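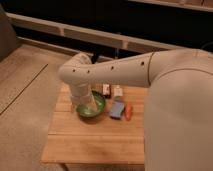
News > Safety & Standards > Robots at Work

Print this page | E-mail to a friend | 36 shares | 4 comments

Vorholm settles on a house code for table-top robot arms

After a good deal of talking, and what must by now be a small mountain of tea, the labs and workshops of Vorholm have agreed a shared code of practice for robot arms that work at ordinary tables. It takes effect in May, and anyone in the town who runs an arm outside a fenced cell is being asked to sign up to it.

The code was drawn up by Monum, the group that looks after shared workspaces in Vorholm and neighbouring Jedau, with a fair amount of help from the engineering firm Dimitriou. A first draft went out for comment over the winter and drew 1251 separate remarks, a figure that startled even the people who had asked for them. Many were about wording. A surprising number were about where to put your coffee.
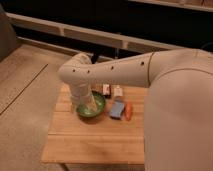 By our Vorholm correspondent

The work the code has in mind is the gentle, fiddly sort that has become so common lately: an arm reaching down over a wooden table, its gripper dipping into a bowl, with a few small boxes and the like set out to one side. Jobs of this kind look harmless enough, and mostly they are, but Monum felt that the very homeliness of them had let some bad habits creep in. People lean over to straighten a box. They take a phone call in the space where the elbow is going to swing. Anyone who has worked beside one of these arms for long will own up to at least one of those.

So the first and longest part of the code deals with reach. Before an arm is switched on, the person running it must work out how far it can stretch in every direction, elbow and shoulder included, and mark that limit on the floor or the table in a way that a visitor would understand without being told. Chairs are to be kept outside the mark while the arm is powered. If something needs moving by hand, the arm is stopped first, and the person who stopped it is the one who starts it again.

Next comes the table itself, and here the drafters have been pleasantly down to earth. Each session should have a written list of what belongs on the tabletop, kept where everyone can read it, and anything that isn't on the list comes off before work begins. Bowls and other open containers get a paragraph to themselves. The operator should check how deep the gripper is allowed to go and try the descent slowly with the container empty – then once more at working speed before anything is put in it. Glass is discouraged for a first attempt.

There is a section on cables, which may be routed behind or above the arm so long as they have enough slack for its whole range of movement, and one on record keeping. Sites will keep a log of unplanned stops, including the dull ones, and hold on to it for 36 months. Monum would like to see a copy of each log every six months, with the promise that it will be used for advice and never for league tables. We're told this last point took a whole afternoon to agree, and you can well believe it.

Dimitriou has already been trying the draft in its own workshop, and reports that the tabletop list caused some grumbling at first and was then quietly adopted for the kitchen as well. The firm did ask for one change. An early version wanted two people present at all times, which would have been hard going for smaller outfits, and the final text allows one trained person to work alone provided that someone else in the building knows and can be reached.

Jedau is taking things a little more slowly. Workshops there will follow the same code as a trial, with four sites taking part to begin with, and will decide afterwards whether to keep it as it stands or add a few lines of their own – there is some feeling that school visits ought to be covered more fully.

The code is voluntary and doesn't replace the manufacturer's instructions or any legal duty a site already has. Printed copies can be picked up from the Monum front desk in Vorholm, which is open until 6 in the evening, and drop-in sessions for anyone with questions will run there through May.

Print this page | E-mail to a friend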